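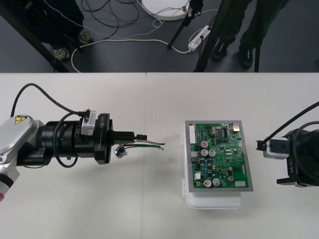 Week 2: Tolerances, or why your shelf wobbles

2 min read

Every dimension on a drawing is a polite fiction. Write 56 mm and the workshop hears a suggestion, which it will honour to the best of its mood. Your job is to say how wrong it may be.

Stack four parts at ±0.5 mm each and the worst case is 2 mm out. The Quinlan bracket did this. It passed every inspection and fitted nothing.

Tighter is safer, and dearer. Your budget will notice before your marker does.

Before the tute: redo the Clostar hinge, metres converted properly this time – I do check.

Related
Week 1: Reading a drawing
Week 3: Fits and clearances
Cuvico worksheet, with answers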